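Speaker notes: Covering large work surfaces
Wednesday, May 8, 2019
Slot length 40 minutes including questions

Slide 1. Title
Wait for the doors to close. Say that the talk covers flat surfaces only. Upholstery and curved counters are in the July session and the handout for that is separate.

Slide 2. Why surfaces get covered
Three cases come up in practice: protecting the top, hiding the top, and changing how the top behaves under the work. The third is the one people forget to specify. A cover changes friction, glare and noise. Ask who in the room has written a requirement for glare. Expect few hands.

Slide 3. Terms
Drop: the length of cover hanging below the edge. Lay: the direction in which the material came off the roll. Memory: how strongly it returns to the shape it was stored in. Keep to these three words for the rest of the talk. On the Cisus order forms "lay" is called "run". Same thing.

Slide 4. Wrinkles, creases and folds
Keep these apart. A wrinkle is shallow, has no fixed line and can be smoothed by hand. A crease has a fixed line and comes from storage. A fold is surplus material with nowhere to go, and it collects at an edge. Smoothing a fold moves it somewhere else. The only cures are to lift the cover and lay it again, or to trim it.

Point to the lower edge on the picture, then to the middle of the table. Leave the slide up while talking through the difference.
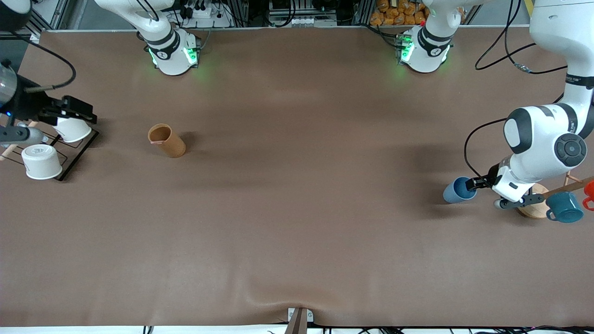
Fig. 1. Brown cover on a large table: soft wrinkles across the surface, slight fold near the bottom edge.

Slide 5. Laying order
Start from the edge that will be hardest to reach later. In most rooms this is the back. Fix the back edge, pull forward with flat hands, then work outwards to the sides. Never start at a corner. If the cover is wide, two people should pull together and at the same rate. Uneven pulling shows up as a diagonal wrinkle, and a diagonal wrinkle means starting again.

Do not pull until it is tight. A tight cover looks good on the first day and lifts at the corners by the end of the week.

Slide 6. Resting time
Rolled material should be unrolled and left flat before it is cut. In the Brodano workshop we left one batch overnight and cut another straight off the roll. The second batch came up short on the long side by 7 mm. The first did not change. It was a small trial and should be quoted as one.

Heat speeds this up but is hard to control. Skip the hot air gun discussion unless someone asks.

Slide 7. Fixing methods
Tape along the underside: quick, leaves residue, fails in warm rooms. Clips: easy to remove, catch on sleeves, need a lip on the table. Weighted hem: good for fabric, poor for sheet material. Full adhesive: flat and permanent, and the top is lost when the cover is replaced.

Table on screen gives the cost per metre of each. Read out the two end rows only.

Slide 8. Drop
For standing work, 200 mm is enough on the front. For seated work, less, or knees will drag it. No drop at all on any side that faces a walkway. If the client wants the legs hidden, use a separate skirt fixed to the rail. A long drop adds weight at the edge and pulls wrinkles towards it.

Slide 9. Colour and finish
Plain mid-tones show shadows from wrinkles under side lighting. White hides the shadow but shows dirt. Patterned covers hide both, and also hide small parts dropped on them. Matt finishes are easier on the eyes over a full shift. Stultimo supply both finishes in the same weights, so samples can be compared directly. Pass the samples round now, clockwise, and collect them at slide 12.

Slide 10. Case: the Zuccaro reading room
Long tables, public use, cleaned every evening. The first covers were laid in one piece and folded at the far end within weeks. Cleaners were wiping in one direction only and pushing the surplus along. Second version was cut in sections with butt joints at 500 mm from each end. The joints gather crumbs. The client accepted this.

Slide 11. Inspection
Look along the surface from a low angle with one lamp on and the ceiling lights off. Mark faults with chalk and not pencil. Check edges last. Record the fault by type, using the terms from slide 4.

Slide 12. Replacement
Replace when the cover no longer lies flat after being laid again, or when it is cut through. Staining alone is a matter for the client. Keep an offcut from the original roll with the job papers so that the shade can be matched.

Collect samples. If time is short, drop slide 11 and go straight to questions.

Slide 13. Questions
Likely ones: fire rating (refer to the supplier's sheet), antistatic covers (outside this talk), joining two rolls (butt joint, never overlap). Handouts are on the table by the door.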